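Conia Cotton Percale Sheet Set

Zestevard Institutional Linens
Product group: Bedding for guest houses, student residences and care facilities

The Conia sheet set is woven from combed cotton percale and is intended for beds that are changed and laundered often. Each set consists of one fitted sheet, one flat sheet and two pillowcases. The fabric has a thread count of 133 per square inch and a crisp, matte finish.
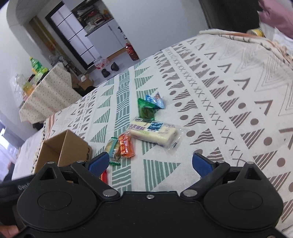 Printed bedding is frequently preferred in long-stay rooms, where plain white linen can appear clinical. Patterns are assigned by the purchaser at the time of order and may be mixed within a shipment. Small repeated motifs on a white ground, such as triangles, rows of X marks and chevrons in gray-brown and sage green, suit rooms with neutral walls and are simple to match when single pieces are replaced.

Care: Machine wash warm with similar colors. Tumble dry low. Do not use chlorine bleach on printed fabric. Shrinkage after the first wash is up to 5 percent and is allowed for in the cut size.

Ordering: Minimum order 20 sets. Orders are shipped from the Umton warehouse within five business days. Fabric swatches are available on request from Vilja Lehtinen, Institutional Sales.

Page revised November 2024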